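Search this site
Enter keywords
Print this page | E-mail this page

Student Project Report
Clearing the Common Table: Cup Use and Sorting in a Shared Student Lounge
Submitted by Nicanor Rivadeneira
Skindbridge Hall, Residential Studies Project
2018-02-03

1. Purpose

The purpose of this project was to study how residents of Skindbridge Hall use and leave behind drinking cups in the second-floor lounge, and to propose a simple way of clearing the table at the end of the evening. The lounge has one table, one sink and one trash can. Residents bring drinks from outside and also use mugs and bowls from the lounge cupboard. Before the project began, the hall office had received repeated complaints that the table was not fit to sit at after nine in the evening.

2. Background

Skindbridge Hall houses 100 students. The lounge was refurnished in September, when the old desk was removed and a dining table was put in its place. A cloth was added to protect the top. The cleaning contractor, Bassi, empties the trash can each morning but is not asked to clear or wash items left on the table. Residents are therefore responsible for their own dishes and cups, a rule posted beside the sink and in the hall handbook.

3. Method

The table was visited on 13 evenings. At each visit the cups present were counted and entered in a notebook under one of three headings: paper, clear plastic, and washable. Plates, bowls and wrappers were noted but not counted. No names were recorded, and residents were told of the project by a notice on the lounge door.

A short questionnaire was also placed under every door. It asked where residents usually buy drinks, whether they own a reusable mug, and what prevents them from clearing the table. Replies were returned to a box in the hall office.

4. Findings

Paper cups were the largest group on every evening except one. Most had been carried in from the two nearest cafes, Someck and Skerkeck. Clear plastic cups were fewer and were mostly used for cold drinks. Washable mugs were seldom left for more than one night, as there are not many in the cupboard and other residents look for them.

Single-use cups were most often found in a group toward the far side of the table, away from the chairs. Residents who sat down later appeared to push them back to make room and then added their own. Several replies to the questionnaire confirmed this. One resident wrote, "I move them so I can eat, but I don't throw them out because they aren't mine."

Food left in bowls was a separate difficulty. A resident who was willing to throw away a paper cup was often unwilling to empty another person's bowl, so the whole table was left as it was.

5. The Sorting Trial

A trial was held in the last week of the project. The procedure was kept to a few steps so that one person could complete it without help.

Bowls are dealt with first, and any food in them is covered and put in the refrigerator or scraped into the trash. Mugs go to the sink next. Paper cups are then stood upright, checked for liquid, emptied if needed, and stacked by size. Clear plastic cups are kept in a stack of their own. The cloth is shaken out last and laid back with the daisies facing up.

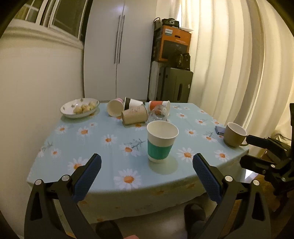 Stacking proved slower than expected when cups from different cafes were combined. Walls and rims differ from one maker to the next, and a narrow cup will wedge inside a wide one. It was found better to begin a new stack whenever a cup did not sit easily in the one below.

6. Recommendations

It is recommended that a second container, for clear plastic cups only, be placed beside the trash can. It is also recommended that the posted rule be reworded to state that any resident may discard a single-use cup left after nine in the evening. A tray for used mugs would keep them off the table and close to the sink.

7. Limits of the Study

The visits were made in the evening only, and nothing is known of the table at midday. The counts were made by one person. A longer study should include the first-floor lounge, which has no sink.

Print this page | E-mail this page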